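スマートフォンを買い替えて一か月使った感想

2019/2/27

1月の終わりに、四年近く使っていたスマートフォンを買い替えた。新しいのはBremholmのClornixという機種で、色は濃い緑。一か月ほど使ったので、覚えているうちに書いておく。数値の測定などはしていない。通勤と家で普通に使っているだけの人間の感想である。

前の端末はBoyerの小さいモデルだった。画面も小さく、片手で全部の操作ができるのが気に入っていたのだが、去年の秋から電池の減りが目立つようになった。朝に満充電で家を出て、昼休みに地図を少し見ると、夕方には残り14%になっている。電池交換も考えて店に問い合わせたところ、部品の取り寄せになると言われた。OSの更新もずいぶん前に止まっていたので、交換はやめて本体を替えることにした。

候補は二つあった。Clornixと、Boyerの後継機である。後継機のほうは店頭で触ってみたが、前のモデルより縦に長くなっていて、小さいから選ぶという理由がなくなっていた。それなら画面が見やすいほうがいいと思い、Clornixにした。値段は後継機より少し安かった。発売からしばらく経っていたのも安心材料になった。出たばかりの機種は初期の不具合が怖い。

まず大きさと重さについて。前の端末が軽かったので、最初の三日は重く感じた。寝転がって使っていると手首が疲れる。ポケットに入れて座ると角が当たる。一週間たったころには気にならなくなったが、たまに引き出しから古いほうを出して持つと、やはりこの大きさがよかったなと思う。背面はガラスで滑りやすい。ケースなしで使うつもりでいたが、二日目に机から落としかけて、その日のうちに注文した。

ケースはBrerkexのシリコンのものにした。手触りはさらさらしていて、持ちやすさには文句がない。ただしポケットの中の糸くずをよく拾う。黒を選んだので余計に目立つ。水で洗えば落ちるけれど、翌日にはまたついている。次に買うなら別の素材にする。

画面はきれいだと思う。前の端末は液晶で、今度は有機ELになった。黒いところがちゃんと黒い。夜に部屋を暗くして電子書籍を読むとき、背景を黒にして文字を灰色にすると楽に読める。明るさの自動調整は少し癖がある。電車が地下に入ると一気に暗くなり、駅に着いてもなかなか戻らない。結局、自動を切って手で調整している。画面を下から少し引き上げればすぐスライダーが出るので、手間というほどではない。

電池は満足している。朝の七時に充電器から外して、夜の十一時に帰宅しても55%くらい残っている日がある。これは動画を見ない日の話で、休みの日にずっと触っていればもちろん減る。それでも途中で充電したことは、この一か月で二回しかない。持ち歩いていたモバイルバッテリーは鞄から出した。鞄が軽くなったのは思わぬ収穫だった。

充電は速い。ただ、付属の充電器が大きくて、電源タップに挿すと隣の口をふさぐ。仕方がないのでタップの端に挿している。ケーブルは短めで、枕元まで届かない。前の端末のケーブルは端子の形が違うので使えず、Type-Cの長いものを別に買った。家にある古いケーブルは、イヤホンケースの充電用に一本だけ残してある。

指紋認証は背面にある。机に置いたまま解除できないのが不便で、これは買う前にもう少し考えておけばよかった。前の端末は正面のボタンに指を置けばよかったので、置いたまま通知を読んでそのまま返事を書いていた。今は一度持ち上げるか、暗証番号を入れるかである。顔認証もあるが、冬のあいだはマスクをしているので通らない。手が乾燥していると指紋も通りが悪くなる。右手の人差し指を二回登録したら多少よくなった。

カメラについて。自分はあまり写真を撮らないので、詳しい人の参考にはならないと思う。昼間の写真は十分にきれいで、食べ物も不自然な色にはならない。暗いところでは夜景モードが勝手に働き、シャッターを押してから数秒待たされる。動くものはぶれる。看板の時刻表や書類を控えに撮るときは、レンズを選ばず普通に撮るのがいちばんよかった。広角で撮ると端の文字が伸びる。カメラの出っ張りはケースをつけるとほぼ平らになる。

データの移行には思ったより時間がかかった。連絡先と写真は移行アプリで問題なく移った。写真は293枚しかなかったので、すぐに終わった。手間だったのは銀行と交通系のアプリで、それぞれ前の端末で引き継ぎの手続きをしてから入れ直す必要がある。順番を間違えて一つは窓口に電話することになった。買い替える人は、古い端末を初期化する前に、入っているアプリを一つずつ開いて確認したほうがいい。自分は念のため10日ほど古いほうをそのまま置いておいて、それから初期化した。メモアプリの中身が移っていないことに気づいたのは八日目だったので、置いておいて助かった。

最初から入っているアプリは多い。Bremholmのブラウザ、Bremholmの天気、Bremholmの健康管理。ブラウザは削除できず、無効にするだけだった。天気のアプリは意外と使いやすく、そのまま使っている。雨の降り出しの通知が役に立つ。通知の設定は細かくて、アプリごとに音と振動と表示を分けられる。初日に一時間ほどかけて、仕事のメールと家族の連絡以外は全部音を消した。

音については、イヤホン端子がない。変換アダプターは箱に入っていた。なくしそうなので、有線イヤホンの先につけたままにしている。充電しながら有線で聞けないのは困るかと思ったが、電池が持つのでそういう場面がなかった。本体のスピーカーは下側に一つだけで、横に持って動画を見ると手でふさいでしまう。音量は十分ある。電話の声は前より聞き取りやすくなった。

不具合らしいものは一つあった。家の無線LANに二、三日に一度つながらなくなる。設定で一度切って入れ直すと直る。ルーターが古いせいかもしれないし、端末のせいかもしれない。先週の更新のあとはまだ起きていないので、もうしばらく様子を見る。

まとめると、電池と画面はよく、指紋の位置と付属品には不満がある。買ってよかったかと聞かれれば、よかったと答える。ただ、前と同じ大きさで電池が持つ機種があれば、そちらを選んだと思う。三年は使うつもりでいる。

保護フィルムは最初から貼ってあったものをそのまま使っている。端のほうに細かい傷が増えてきたので、近いうちに貼り替える。ガラスにするか普通のフィルムにするかは決めていない。貼ったらまた書く。

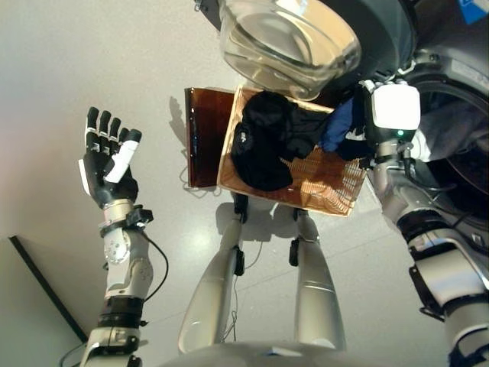

手のひらを開いたロボットハンドと、黒い服の入った木のトレー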